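The Hitari Board: Layout and Fit of a Peg and Gear Assembly Board

Project report, second-year design module
Supervisor: Ans Lambrechts

1. Background

The Hitari board is a flat white board with parts that stand on it or fit into it. It is used for practising and comparing small assembly jobs: picking up a peg, bringing it over the right hole, putting it in and taking it out again. The first version was made by last year's group and was called Antwi. It had all its holes in a single row along one side, and the parts all had to be laid out beside the board before use. Our task was to improve the layout and sort out the fits, with a budget of 300 euros.

We did not start again from nothing. The pegs from Antwi could be used after cleaning up the ends, and we kept the drawings for the gear.

2. Layout

The main change was to break up the row. Pegs now go on raised white plates placed in different parts of the board, so that a job can be set on one plate or spread across several. The gear goes near the top of the board. Larger cylinders and the slots have places of their own on the flat surface.

We kept to two colours. The pegs, cylinders and gear are blue and the board and plates are white, which makes it quick to see whether a plate is full or still waiting for its pegs. One of the square plates has a small round hole towards one corner and a larger oval one further down. We put both on the same plate on purpose, as Antwi had only round holes and the step up to anything else was missing.

The board was set on the black table in room two of the Raltitz building. We had tried a light-coloured bench first, but the edge of the board was hard to make out in our notes and sketches, and small parts that fell off were difficult to find.

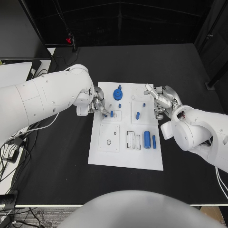 3. Fits

Each peg has to go in without force and stay upright. These two things pull against each other. With a generous hole the peg goes in easily but leans, and with a tight one it stands well but sticks on the way out.

We tested this on spare plates before touching the final ones. For each hole we did 20 insertions and wrote down whether the peg went in at the first attempt, needed a second, or jammed. The first set of spare plates was too tight nearly everywhere. The drawings were correct, but we had measured the pegs before cleaning up the ends and not after. We opened the holes slightly and repeated the whole set.

The short pegs were harder to get right than the tall ones. A tall peg that leans a little can be straightened from the top. A short one gives you very little to hold, and if it goes in crooked it has to come out again. We added a small chamfer to the holes for short pegs, and this made the biggest difference of anything we tried.

The oval hole took three attempts. In the first the part could be turned once it was in, so it worked no differently from a round one.

4. The gear

The gear is the part that changed least. It is a toothed disc with a post in the middle to hold it by. On Antwi the post was too low and you ended up holding the disc by its teeth. Ours is higher. We would have liked a second gear so that the two could mesh, but there was not enough time to work out the spacing properly.

5. Setting out the parts

A full set-out took us 20 minutes at first, mostly spent working out which peg belonged where. Some of the short ones look almost the same from above. We now start at the gear and work down the board, plate by plate, and leave the loose cylinders on the flat area until the end.

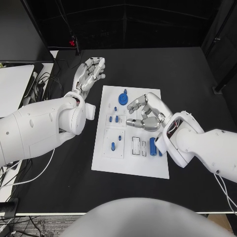 The slots are the weak point of this order. They are outlined in thin dark lines, one wider and one narrower, and sit close together, so it is easy to pick up the wrong part for them if you are going quickly. Ans suggested moving them apart, and we agree, but the board had already been cut by then. It is written down for the next version.

6. Costs

We spent 145 euros in all. Most of it went on the board blank and spare plates, both ordered from Umetti, and the rest on fixings and a new set of drill bits. One delivery came with the wrong thickness and was exchanged, which held us up until April.

7. What is left to do

The slots need more space between them, as described above. The pegs should be marked underneath so that similar ones can be told apart when they are off the board. We also want a tray with a place for each part — at the moment they go back into one box and have to be sorted every time.

The drawings for all the plates, including the tight ones we rejected, are in the project folder with the insertion sheets.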